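Do pocket tissue packs need sorting out of a mixed box, or can they stay in?

Petronella Xaba
I'm clearing a cupboard and have one open cardboard box for soft things. 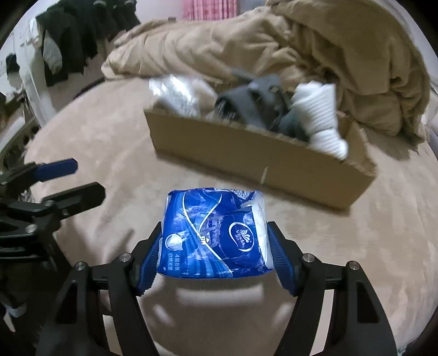
My sister says pocket tissues should go in a tub of their own or they get ruined. I'm not convinced. They're already wrapped in plastic, so what exactly is going to happen to them? Every tidying page repeats this and none of them says why. The box is full to the rim and I'd sooner not start a second one for a few packs of Vinda.

Dineo Ndlovu
Leave them in. I had packs under scarves from April onwards and the worst of it was creased corners. The tissues inside were fine. What I would check is the sticky flap, if yours have one. Once that's been opened and shut a few times it stops holding, and then you get fluff in the pack. Opened ones go in a coat pocket – sealed ones can sit wherever you like. I doubt a special tub does anything except take up a shelf.

Kagiso Msimang
Get the Conmont tub, 300 of them fit easy. Never looked back

Oratile Swanepoel
300 pocket packs in one tub? I'd want to see that. I bought the smaller Conmont and got 17 in before the lid bowed.
Petronella, the only thing I'd add is to keep them away from anything scented. I can't prove it, but 2 packs I'd stored beside soap smelt of it, wrapper or no wrapper. If yours are the unscented sort, that would be annoying. Otherwise put them on top, where you can reach them, and close the box.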